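Flenwood Anti-Fatigue Floor Mat, Grey
Product code 3804
Supplied by Ballulum Commercial Interiors

Closed-cell polyurethane mat for standing workstations, service counters and packing benches. Moulded in one piece with bevelled edges on all four sides. The underside carries a ribbed pattern suited to vinyl, sealed concrete and timber floors. Not recommended over deep-pile carpet.

Specifications
Thickness: 15 mm
Edge bevel: 10 mm
Colour: grey
Price: $196 each, GST included

Care
Sweep or vacuum as required. Wash with neutral detergent and lukewarm water. Do not use solvents or bleach. Dry flat before returning to service. Store rolled with the top surface facing outwards.

Castors and point loads
The mat is rated for foot traffic only. Castors will mark the surface permanently. Where a seat shares the workstation, fit the Perron hard floor protector beside the mat.

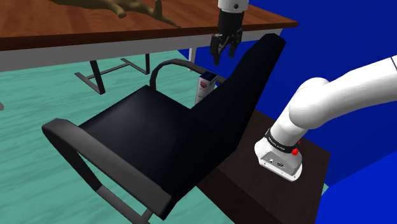
Black office chair with armrests, wooden table behind.

Related items
Virketti footrest, adjustable
Perron hard floor protector, clear

Page updated 10 Aug 2025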